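Sponge storage: upright or in a heap?
Home Keeping > Under the Sink

ivon_65
Posted 6/6/19
I own too many sponges. I accept this. My question is about where they live. I've started standing them on edge along the bottom board of a little white two-tier shelf, like paperbacks. Green scouring one first, then the yellows. My husband's position is that a sponge is a floor-pile item until called upon.

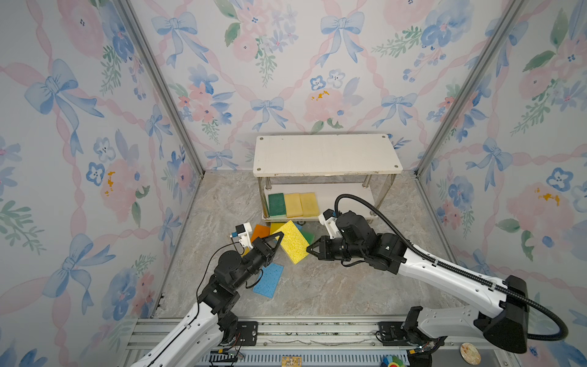
I got as far as three before dinner and was told it looked "like a museum." I took that as a compliment. Does anyone else shelve theirs, or do I need to get out more?

trimska
You need to get out more, but I shelve mine too. On edge is the only way. Flat stacks turn into one big sponge by October.

keogh350
Disagree. Heap. A heap you can see into. The minute you line them up, the one you want is behind the one you don't, and then you're standing in the laundry room at 11 pm having feelings about a scrubber.

ivon_65
keogh350, they're in a single row. There is no behind.

keogh350
There will be.

Jae-in Chae
I keep mine by job, and color helps. Orange for the stove, blue cellulose for counters, yellow with the green side for pans. If I had to lean two together I'd turn the scratchy side out so you know what you're grabbing. And leave the top board free for the dish soap!

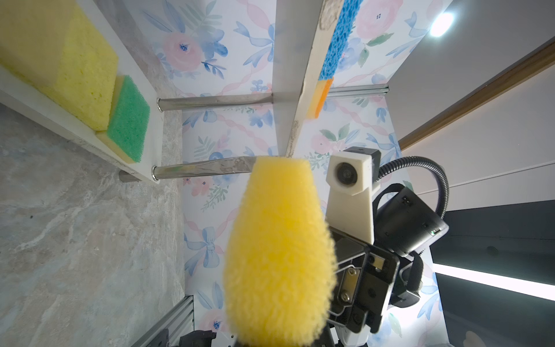
Sub-topic: Scrubby side in or out
Moved here by moderator drunard. Please keep the heap argument in the heap argument.

trimska
Out. You can tell a scourer from a plain yellow one from across the room. Scrubby side in and they all look like cheese.

keogh350
Mine look like cheese either way. Also, who is buying light blue ones? I don't trust a blue sponge. It has that pitted look when it's new, so how do you know when it's old?

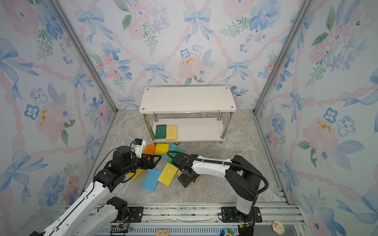 You throw it out when you stop wanting to touch it, I suppose. That's been my system for yellow and I'm too old to learn a second one.

Jae-in Chae
The pits are how cellulose looks. It's fine. I cut a corner off mine when it gets demoted from counters to floors, then the whole thing goes when the floors are done with it.

trimska
I do the corner thing! The trouble is I never throw out the corners. There's a drawer.

ivon_65
Update, of a sort. Today the heap is ahead. Everything is on the marble, blues and greens and the orange one, and the top board has nothing to do. I did find a yellow scrap in there that I won't be shelving on principle.

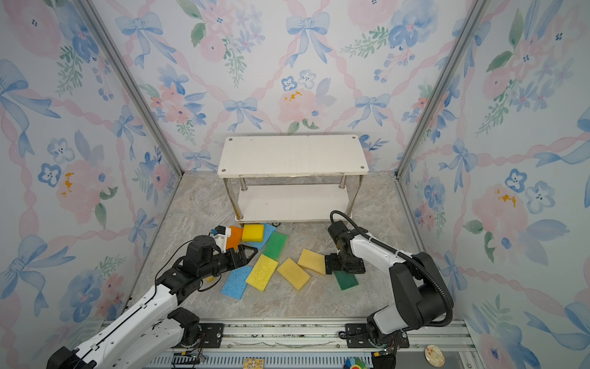

I still say the shelf is the right height for it. The legs leave plenty of room for a sponge on its long side, and I can wipe the board down in one pass. It's just a question of who gets to them first, me or the man who says "called upon."

keogh350
Tell him I said hello.

drunard (moderator)
Trimska, 4 pages on the drawer in the other thread and you still haven't said how many corners.

trimska
And I'm not going to.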